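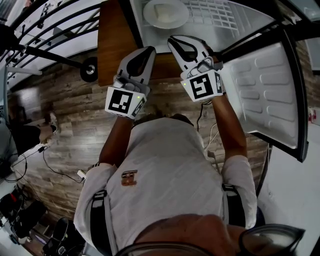

Reports > Orstead Kitchen Program > March 2023

4. Refrigerator tasks

Work on the refrigerator section continued through the period. Of the 1,149 household task runs logged to date, 60 involve the refrigerator - all with the door open and the white wire shelf in place. Reaching to the shelf takes both arms forward at once, so floor space in front of the door was increased by 30 inches in February.

Wakana Shibata has revised the task list to separate shelf work from door-bin work. Door-bin tasks have not started. The target of 1,000 runs is met; the remaining budget goes to Jansen for shelf spares.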